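Disc and tape transfer project: progress report to the Losari Fund, July

Work on moving the Kelholm film collection off ageing discs and tapes has continued since our last report. We have now copied 174 titles to the new storage system. Most of these were on DVD, with a smaller group on older camcorder tapes.

The Budik tape deck was out of service for 3 weeks while we waited for a replacement belt. Tape work stopped during that time and staff moved over to discs, so the overall total is close to plan but tapes are behind.

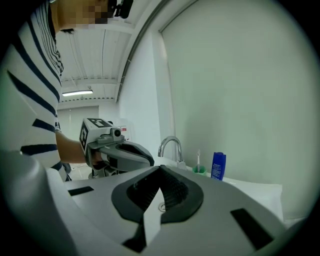 At the counter.

Copying a damaged disc can take up to 10 hours, as the drive reads the same sections again and again. We have set these discs aside to run overnight. Two could not be read at all and have gone to Godoy, the repair firm named in our application, for a quote.

Spending is within budget. The belt came out of the maintenance line and we are not asking for extra money.
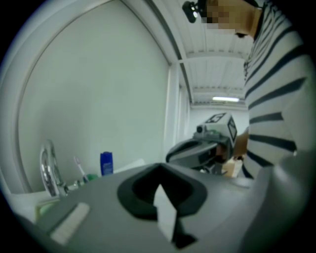
Will the original discs be thrown away once they have been copied?
We will keep all originals until the second backup has been checked, and owners will then be offered them back.

Next quarter we will finish the remaining tapes and start on the catalogue entries.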